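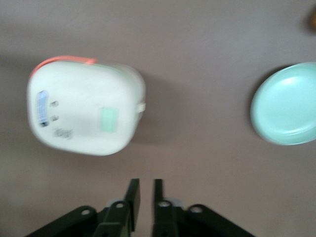
By Inero Amarasinghe
Ondale Technical Press, Introduction to Classroom Robotics

Chapter 12
Seeing from the Wrist

Chapter Goals

After completing this chapter, students will be able to describe the view of a wrist camera, explain why motion affects the quality of a picture, plan an approach to an object on a table, and keep a team log that another team can follow.

Key Terms
approach path
clearance
grasp point
motion blur
wrist camera

12.1 The Table Task

In the earlier chapters, each team drove its arm through positions that had been measured in advance. The arm returned to the same points every time, and the objects were placed on marks to match. The Sidness Project, which begins in this chapter and continues through the end of the course, removes the marks. Objects may be set down anywhere within reach of the arm, and the team must find them with the camera before the gripper moves in.

The opening photograph shows the view from the wrist during a table task. The two black fingers are open and point toward a white container with rounded corners. A turquoise plate lies farther to the right. Students should notice how much of the lower part of the picture is taken up by the gripper. A wrist camera moves with the hand, so the fingers stay in view wherever the arm goes, and whatever lies behind them is hidden.

The photograph is also blurred. The dark printing on the container cannot be read, and the edges of the objects look soft and slightly doubled. Motion blur occurs when the camera and the objects move in relation to each other while the picture is being taken. A program that looks for sharp edges may place the side of a container too far to the left or right when it is given a picture of this kind.

12.2 Choosing a Grasp Point

A grasp point is the place where the fingers are meant to close. For a box or tub, most teams will begin with two opposite sides. Before choosing them, compare the width of the object with the widest opening of the gripper. The training gripper used in this course opens to 100 millimeters. An object wider than this must be held by a rim, a handle, or some other narrow part.

Small features matter. The container in the photograph has a white tab that sticks out on its right side. A finger brought down on such a tab could tip the object or push it away. Plates present a different problem. A plate is low and wide, and its raised rim is often the only part that the fingers can reach. Teams should record the grasp point in words and in a sketch, with the direction of the approach path shown by an arrow.

Clearance is the open space between the gripper and anything it is not meant to touch. Check clearance for the linkage as well as for the fingertips. The linkage spreads outward behind the fingers and may strike a second object that the tips would miss.

12.3 Team Roles and Records

Each team assigns an operator, an observer, and a recorder. Roles change at the start of every session. The operator is the only student who may send a command to the arm. The observer stands within reach of the stop button and calls out any loss of clearance. The recorder enters each attempt in the log, including attempts that are stopped early.

A complete entry gives the starting position of the arm, the objects on the table, the chosen grasp point, and the result. Pictures taken while the arm was moving should be marked M in the log, and pictures taken at rest should be marked R.

Before You Begin

Review the stop procedure in Chapter 2. Clear bags and loose papers from the work area. Confirm that the camera cable has enough slack for a full turn of the wrist. Teams that have not yet passed the safety check may complete the sketching work in Section 12.2 but may not power the arm.

Section 12.4 introduces the first exercise, in which the team takes one picture at rest and one in motion from the same height and compares the edges found in each.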